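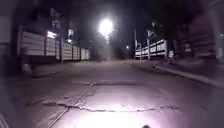
It gets wider every winter, was the first thing anyone said tonight, before I had even found a pen. The speaker was one of our neighbors from the far end, who wanted it written down that the crack has been let go too long and that patching a strip here and there is no way to look after a street. So there, it's written down!

Minutes of the Løken Lane Residents' Meeting, July

We started at 7:30 in the back room of the library, a little late because the door was locked and the person with the key was on the wrong side of the building. I took the minutes again (I'm getting used to it). Good turnout, and thank you to whoever brought the lemon bars.

Minutes of the last meeting

Approved, with one correction. I had written that the leaf pickup was on a Tuesday and it was never on a Tuesday. Sorry to everyone who dragged their bags out.

The pavement

We spent most of the evening on this one. The long jagged crack across the road is the one people complain about, and there's the darker strip a bit farther along too, which some of us call the patch and some of us call the seam. We went back and forth on that longer than we needed to. One neighbor thinks it was left from the water line work and another says it was there before she moved in, so I've put down "origin unknown" and we moved on.

The surface in general is worn and uneven. Two people said they have tripped, one of them while carrying groceries, and a stroller wheel got stuck over Memorial Day weekend. I said I walk down the middle at night myself, where the light is better, and got told off for it.

We have two quotes. Pumex would clean out the crack, fill it and seal it for $2,000. Civent would rather cut out the whole section between the crack and the strip and lay it fresh, but they haven't sent a price, only a very nice brochure. Several people liked the idea of doing it properly once. Several others liked the idea of having a number in front of them. I'm in the second group, but I tried to keep quiet while I was writing.

There was a long side conversation about whether filler works on an old surface. Someone's brother-in-law had his driveway done and it came up again in big rubbery strings, and then someone else had hers done and it's been fine for years. We didn't settle it.

Agreed: ask Civent for a price in writing before the next meeting. Ask Pumex how long their quote is good for, and whether it includes the faint diagonal line as well, if that turns out to be a joint and needs sealing. Half the room thinks it's only old paint. Somebody is going to go look at it in daylight with a screwdriver.

The streetlight

I had this down for five minutes and it took twenty-five. It's a very bright light, we all agree on that much. The houses closest to it would like it dimmed or given some kind of shade, and one couple has gone through two sets of curtains. People farther down would like to borrow some of the brightness, please, as it gets awfully dark along there and the next light is only a little point in the distance.

Somebody suggested a petition. Somebody else said we did a petition once already and it's probably still in a drawer at the town office. I offered to call the town first and find out whether a shade is even something they do, and I'll ask about another light at the same time. No vote needed.

The slat fence

The white fence on the left as you head down toward the light is due for a wash and a coat of paint. We all like how it looks, those long rows of boards going off down the street, and I'd hate to see it go shabby. The question was whether we pay for paint out of the street fund or ask the owners. The owners were in the room and very sweetly said they'd buy the paint if other people would hold the brushes, and that got a round of applause!

Painting day will be a Saturday, date to come, starting at 9. Bring old clothes and a kneeling pad if you have one, as the bottom boards are the miserable part. Londivier Hardware has said they'll give us a discount on brushes and rollers if we go in together and mention the street. White only. The pale green idea was discussed and it did not get far.

The narrow strip between the fence and the road also came up. It's in shadow most of the evening and people catch a toe on the raised part. Suggestions were reflective tape, little solar lights, or planting something low. Creeping thyme was popular. We left it open, and if you have spare plants, let me know.

Money

The street fund has $264 in it, so you can see the problem with the pavement. If we go with Pumex, we'd be asking for $100 a household, and with 12 households pitching in we could pay some of it and put the rest of the fund toward the gap. That isn't quite enough, I know, I did it twice on the back of the agenda. We'll ask the town whether they share costs on a street like ours before we ask anybody for a check.

Any other business

Trash cans are being left out for days. Please bring them in.

The block supper will go ahead if we can find long tables. I have one, with a bad leg.

The lost gray mitten from February is still on my windowsill.

We wrapped up at 9:10. Next meeting is same room, same time, and I'll make sure we get the key beforehand.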